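Lekance Publishes Upkeep Routine for Its Two-Handed Table Cell, and Says What It Has Not Fixed

Mar 17, 2024
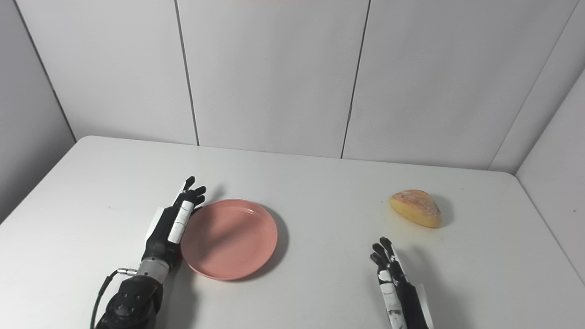

What is being released

Lekance today put out the full setup and care routine for the Stomeck cell, a walled white table worked by a robot with two black, jointed hands. The routine covers 30 pages. It replaces the short startup card that shipped with the cell, which told owners to switch on, run the homing check and begin. We no longer think that card was good enough, and we doubt that any one-page card for a machine like this can be.

The routine comes from our own bench, where the cell does plain tableware work with things like a pink plate and a bread roll. These are dull objects. They are also a fair test of whether the hands are set up properly, as a shallow plate leaves little room for a finger that is sitting a hair too low, and a roll will show a grip that closes too hard.

Readers of press releases in this field are used to hearing that a machine looks after itself. The Stomeck does not. It needs a person with a hex key, a soft cloth and some patience, and it needs that person more often than our sales sheet used to say. The sales sheet has been changed.

What went wrong with the old way

Over the winter we went back through 167 service entries from our own bench cells. We had expected the motors to be the main trouble. They were not. In 103 of those entries the hand was sound and the fault was in the setup: a cable with too little slack, a cover strip put back crooked, a hand seated slightly turned at the wrist, or a table that had been moved after the last calibration.

Some of these faults had been "fixed" more than once by running calibration again. That hides the problem for a while. A hand that is turned at the wrist can be calibrated around, and it will then pass the check and drift off again once the arm has been through its longer reaches. We did this ourselves, and we wrote it into the old card as advice. It has been taken out.

We make no claim that the new routine cuts downtime by any given amount. We have not run it long enough to know, and we would be wary of anyone who quoted a number this early.

The routine in short

The full text should be followed for real work. The main points are these.

Start with power off and the arms supported. Check each wrist before touching the fingers. The hand should sit square on the metal wrist segment with no play when it is turned gently by hand.

Look at the cable where it leaves the wrist connector. It should make an open loop and then follow the forearm. If it is pulled tight with the arm at full reach, let out more. Do not tape the loop down. We used to suggest tape, and it wore through the cable jacket on two of our own arms.

Take off the cover strips only if a finger joint feels stiff. Put each one back on the finger it came from and check that the finger still closes fully before power goes on.

Wipe the tabletop with a dry cloth. Faint smudges and scuffs are normal on a table that gets used and do not need to be polished out. Grit is another matter. Run a bare palm over the surface, and if you can feel something, so can the fingertips.

Check that the table has not shifted against the wall panels. If it has, move it back and tighten it before calibrating. Calibrating first wastes an hour.

Run calibration once. If it fails, stop and go back to the wrists. Running it a second time in the hope of a pass is the habit we most want to break.

Finish with one plate and one soft item on the table, set well apart. Bring each hand near its object slowly and watch the fingertips from the side. Stop if a finger touches the table before the rest are in place. Write down which finger it was, even if the next try is clean.

About the Fung add-on

Lekance has been asked whether the Fung monitoring add-on makes hand checks unnecessary. It does not. Fung logs motor load and joint position and is useful for spotting a finger that is slowly getting stiffer. It can't see a taped cable or a cover strip on the wrong finger. In our own trials it raised warnings on healthy hands often enough that people began to click past them, and we have not solved this. The add-on stays on sale with that note printed on the box and on the order page.

We also looked at having the cell run its whole check overnight with no one present. That work is on hold. A check that nobody watches tends to become a green light that nobody questions, and we have had enough of those.

What is still open

The wrist connector is harder to reach than it should be. A changed part is being tried at our Pronivstead workshop, and we expect to say in May whether it is worth selling. If it is no better than the present one, we will say that.

Finger joint wear is also unsettled. The routine gives a feel test for stiffness, and a feel test depends on who is doing the feeling. We would like a proper gauge and do not have one that we trust.

Availability

The routine is free to all Stomeck owners and can be read without signing in. Printed copies ship with new cells starting today. Owners with the old startup card are asked to throw it away, including any copy taped inside the control cabinet door.

Paid setup visits from Pronivstead remain on offer. Most owners who can follow the routine will not need one, and our booking desk has been told to say so before taking an order.

About Lekance

Lekance builds and services small two-handed robot cells for table work. Its workshop is in Pronivstead. Press and owner questions go to the same service desk.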